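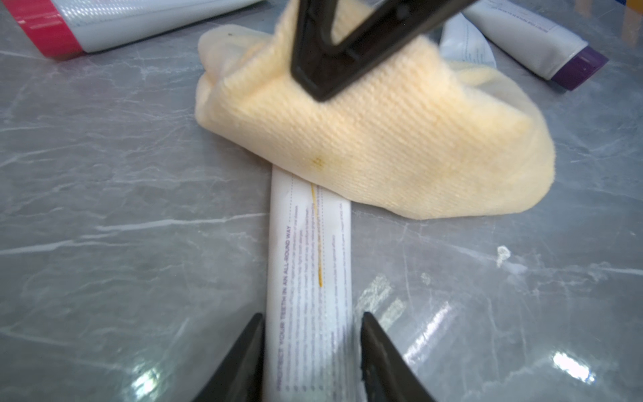
Slide 1. Setup and care of the two-arm cell

Speaker notes, Kojo Gyamfi. Talk time 25 minutes with questions.

Start with scope. One cell, two arms, one shared rail. The talk covers mounting, finger care and the checks between runs. Software is a separate talk and I will not take questions on the planner.

The cell is called Drastberg on the schedule and in the log. Use that name throughout. Flistov is the older cell and its fixtures do not fit.

Slide 2. Work set

Soft and rigid items mixed on one surface. A sock lying over a toothpaste tube is a standard case: the fingers have to close on the tube while the knit sits on top of it. Point out the rough inner edge on one of the lower fingers. Damage of that kind matters on knit fabric. A raised edge catches a loop, and the catch shows up in the log as a failed release.

Stay on the polished surface for a minute. It returns glare from the overhead lights. We set wrist camera exposure with the lights on, at working height, and lock it. Auto exposure hunts whenever the arm crosses a bright patch.

Slide 3. Rail and plates

Each arm sits on its own mounting plate, and both plates are bolted to the same aluminum rail. If one plate creeps, the distance between bases is wrong and both arms inherit the error.

Procedure, read it out slowly:

Power down both arms before touching a plate bolt.
Tighten in a cross pattern, two passes.
Mark each bolt head with paint pen.
Measure base to base. Our figure is 579 mm. Write it in the log even when it has not moved.

In July the left plate was found 2 mm out. The paint marks were broken on one side only. We retightened and reran calibration, and the handoff errors stopped.

Slide 4. Both arms at the center
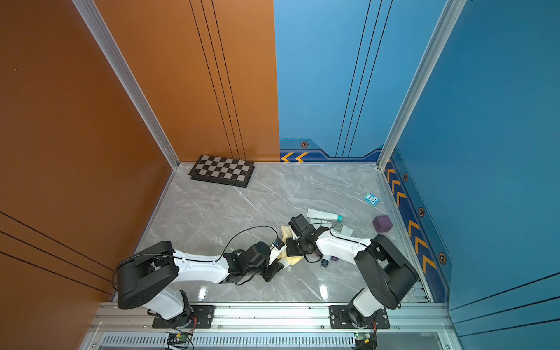
Why not give each arm its own half of the floor?
Handoffs need a shared zone, so we limit speed inside it and let only one arm at a time start a move into it.

Mention the cable over the left arm. It needs slack at full reach and must not touch the upper link at rest. Run the wrist through its full range by hand after any cable work.

Slide 5. Finger service

Inspect at the start of each shift with a cloth and a flashlight. Scuffs are acceptable. Chips on the inner edge are not. Swap fingers as a pair, never singly, and rezero the gripper afterward.

Replacement interval is 2000 cycles on fabric work. The last pair came off at cycle 83 after a hard contact with the floor. Log the reason for any early change. Spares are in the Bitar drawer, bagged in pairs.

Slide 6. Below the rail

Keep the vent panel clear. Vacuum it from the outside with the power off. Check the wires at the small circuit boards under the bases for strain, and do not tie them to the rail.

Slide 7. Handover

The Ollow sheet is signed by the person leaving and the person arriving. It lists the base distance, finger cycle count, exposure setting and open faults. Leave the blank copy on screen during questions.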